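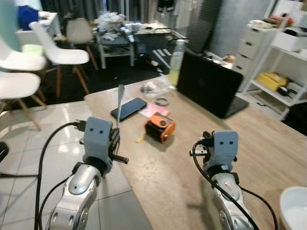
Both arms over the table, flat tool in the left gripper, right gripper empty.

From: Kohei Kinoshita
Subject: Re: Rolden gripper kit, cable routing and thin parts

Amparo Marín wrote:
> We are deciding between the Rolden kit and the Forness one for a
> two-arm bench. Does the Rolden hold thin flat parts without slipping?
> And is the cable kept out of the way, or do you route it yourselves?

Amparo,

We have had the Rolden pair mounted since February. Answers in order.

Thin parts: yes, with the stock fingers, if the part goes in upright and square. I logged 366 picks of flat tools on the left arm and had 5 drops, all with the part entering at an angle. The force setting resets to default on power-up, so put it in your start script.

Cables: you route them yourselves. There are two per arm and the kit has no clips. Ours hang free in loops down below the grippers. That is fine for slow work, but leave slack for full wrist rotation – the connector on the housing has no strain relief that I would trust.

The housings are 3D printed. No cracks so far at 1,533 cycles on the left and 807 on the right. I retightened the mounting screws once on each side.

I have not used the Forness kit. Ikeda on this list ran one with the Rillimico controller and may have numbers on repeatability. The Rolden driver works with that controller too, but you need the older firmware.

I can send the start script and the log if they are useful.

Kohei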